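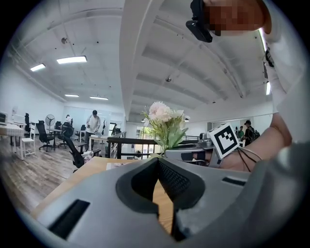
1/ THINGS I HAVE LEARNED TEACHING A ROBOT TO ARRANGE FLOWERS, a thread

I'm in my third week at Putbridge and my job title has the word "engineer" in it. I spend my days picking up fake peonies with a plastic claw.

14 replies 31 reposts 292 likes

2/ The claw is a hand-held gripper. You hold it, you do the task, it records what you did, and later the arm is meant to do the same. One in each hand if the task needs two. Mine has a V-shaped jaw with black mesh on the inside, and I've grown fonder of it than I expected to.

3/ The square marker on top is how the software works out where the gripper is in space. Cover it with your sleeve and as far as Fasito is concerned, your hand has left the building.

(Fasito is our recording software. It has one error message and it's "try again".)

6 replies 9 reposts 88 likes

4/ The target for the flower task is 400 good demonstrations. Good means no drops, no fumbles, no stopping in the middle to scratch your nose. The last one is harder than you'd think with a gripper in each hand.

5/ Day one I did 70. I was very proud. Then I got the review back and 26 were usable.

The rest were marked "hesitation". I have never felt so seen by a spreadsheet.

11 replies 40 reposts 215 likes

6/ The trouble with hesitation is that the robot copies it. Hover over the stem for two seconds while you wonder what's for lunch and the arm will learn to hover over the stem for two seconds. It won't wonder what's for lunch. It'll just look like it is.

7/ Same goes for habits. I tap the stem on the table before I let go of it. No idea why, my mum does it with celery. We trained on my first batch and the arm now taps the stem on the table.

We've kept it in. It looks like it knows what it's doing.

22 replies 57 reposts 341 likes

8/ Before this I was on remote control, which is the other way of doing it. You sit at a desk with a controller and the arm follows you a fraction late, like a teenager asked to unload the dishwasher.

That rig is a Drikden. Lovely machine. I dropped the same mug with it for an entire afternoon.

9/ Remote control is better in one way: whatever you manage to do, you know the arm can do it too, as it was the arm that did it. With the hand-held ones you can get carried away. I did a gorgeous little wrist flick once and was told, kindly, that the arm hasn't got that joint.

3 replies 5 reposts 61 likes

10/ Someone asked why artificial flowers. Real ones change colour, shed on everything and are dead before you reach your target. Fake peonies have been through worse than any bouquet in history and still look like the front desk of a dental clinic.

11/ Someone else asked whether it's boring. Yes, from 2 in the afternoon until 3. Outside that it's a bit like knitting. You get a rhythm going and then the disk is full.

8 replies 4 reposts 97 likes

12/ Practical stuff, for the two of you who are starting this kind of work:

Roll your sleeves back.
Move slower than feels natural, but keep moving.
Put the flower somewhere different each time, or the arm will only ever look in the one spot.
Check the battery before the good run.

13/ Also, label your batches properly. I called one "final" and the next one "final proper" and the training job went and picked up "test dont use". There's a version of the arm out there that believes the correct way to handle a peony is to wave at it.

17 replies 36 reposts 264 likes

14/ The Charbonneau project starts in October and that one is folding tea towels. I've seen how I fold tea towels. I've asked if somebody else could be the favourite child for a while.

15/ Anyway, back to it. The arm got a whole stem into the vase this morning on its first go, tapped it on the table beforehand, and I had to go and stand in the kitchen for a minute.

19 replies 28 reposts 306 likes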